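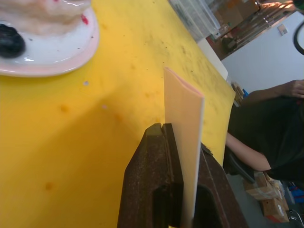 8月生まれの損なところ、夏休みで誰にも祝ってもらえない問題。小学生のころは本気で悩んでたんだけど、大人になったら逆に楽になってきた。というわけで今年の誕生日まわりの話をだらだら書きます

まずケーキ。毎年ホールにするか一切れにするかで3日くらい迷う。今年は駅前のMatudanoで予約しようとしたら、夏の間は木曜定休になってて、よりによって誕生日が木曜(泣)
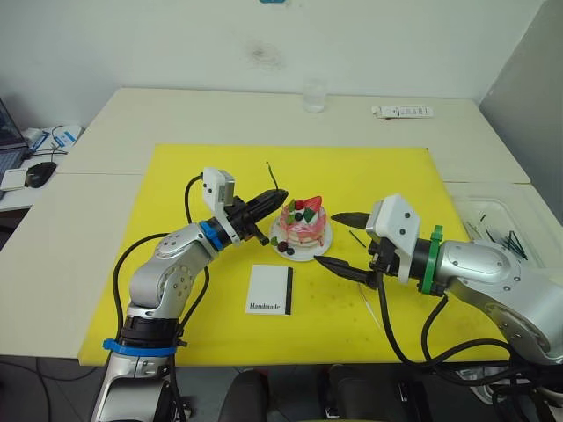

で、前の日に買って冷蔵庫で一晩置くことにした。店の人いわく生クリームは翌日までなら大丈夫とのこと。保冷剤は29分ぶんまで無料っていう謎に細かい設定で、うちまで歩いて27分だからぎりぎりセーフ!汗だくで帰った

ろうそくは別売りで5本入り270円、数字の形のは1個300円。年齢どおりに数字を買うと600円か…と棚の前で固まって、結局ふつうの細いやつにした。余ったぶんは引き出しへ。去年の残りもまだあるのに

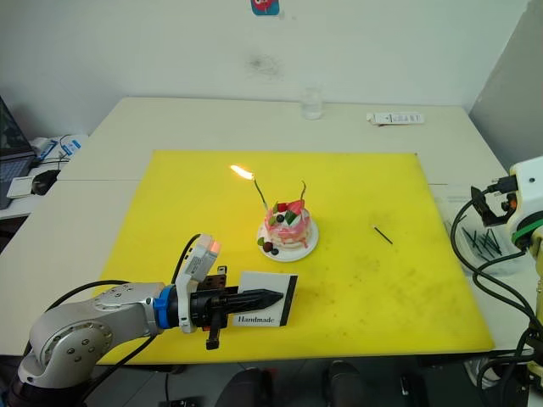 Rurvilleの片すみ
会社員/甘いもの記録係

誕生日の歌、ひとりのときって歌います?私は小声で歌う派です。窓は閉める。2番がないのがありがたい

あと電気を消すタイミングがむずかしい。先に消すとマッチが見つからないし、あとから消すと戻ってくるまでにろうがたれる。毎年同じところであたふたしてる気がする
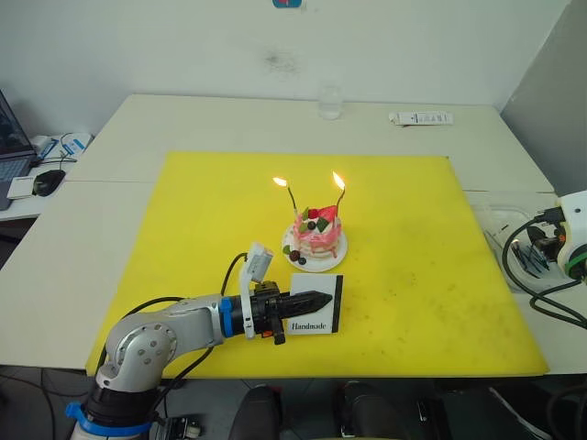
プレゼントは自分用にChuangの小さい急須を買った。ふたのつまみが丸くてかわいい。注ぎ口の切れもよくて、さっそく毎朝ほうじ茶。ケーキには紅茶と決めてたけど、ほうじ茶もかなり合うよ〜

母からは夜9時すぎに電話。「あんたが生まれた日は暑くてねえ」から始まるいつもの話を最後まで聞いた。来年はどこか泊まりに行きたいな。8月のNundard、宿が取れるのか誰か教えてください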